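Workshop Assistant (Small Parts and Benches)
Gomgate Centre for Practical Learning, Cudville
Reference: 767

Gomgate invites applications for the post of Workshop Assistant at its Cudville site. The post is part-time and fixed-term, and is based in the Lindgren Room on the ground floor. Applications are welcome from candidates with experience in a stockroom, school workshop, laboratory, toy library or similar setting, and from those returning to work after a break.

About the post

The Lindgren Room holds the Centre's collection of small handling objects: cups, bowls, blocks, lids, pegs and similar pieces, most of them light enough to lift between finger and thumb. They are lent to short courses and used at the benches throughout the year. The Workshop Assistant is responsible for seeing that the right pieces are on the right bench at the start of each session, and that they are returned to their trays at the end of it.

The work is steady and detailed. Pieces are easily mislaid, and a set with one part missing cannot be issued. The successful candidate will be patient with small things and will keep clear written records.

Main duties

Setting out benches in accordance with the session sheet
Wiping down work surfaces before and after use
Checking each piece for chips, cracks and worn edges, and withdrawing damaged items
Sorting returned pieces by colour and size, and restoring them to the Hunska trays
Keeping the loans register up to date
Reporting loose fittings, trailing cables or faulty lamps to the site office
Assisting with the full stock check each August

Hours and terms

The post is offered for 100 working days in the first instance, at five hours a day. Start and finish times are agreed with the site office and may vary with the course programme. A probationary period of five weeks applies. Holiday is granted in proportion to the hours worked — the full terms are set out in the information pack, together with the rate of pay.

What we are looking for

Candidates must be able to show:

Care in handling small and breakable objects
Good close eyesight, with correction if needed, and reliable colour matching
The ability to stand at a bench for part of the day, with seating available
Legible handwriting and basic use of a spreadsheet

Experience of stock control is desirable. No formal qualification is required, and training in the Centre's labelling system is given during the first week.

The place of work

The work surfaces are a speckled beige, and the smaller pieces are set out directly on them. 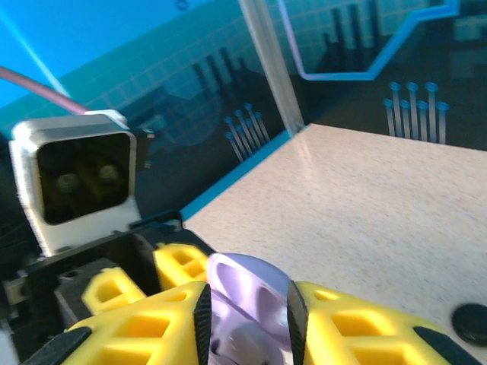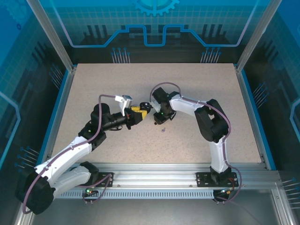 How to apply

Applicants should send a covering letter and a list of previous employment to the Gomgate site office, Cudville, quoting the reference given at the head of this notice. The letter should be no longer than two pages and should refer directly to the main duties. Names of referees are not needed at this stage.

Candidates invited to interview will be asked to complete a short practical exercise, in which a mixed tray is sorted and entered in the register. Anyone who requires an adjustment to the exercise or to the interview arrangements should say so in the covering letter — this has no bearing on the assessment.

Closing date: 13 March 2025. Applications received after the closing date will not be considered. The information pack may be collected from reception or requested by post.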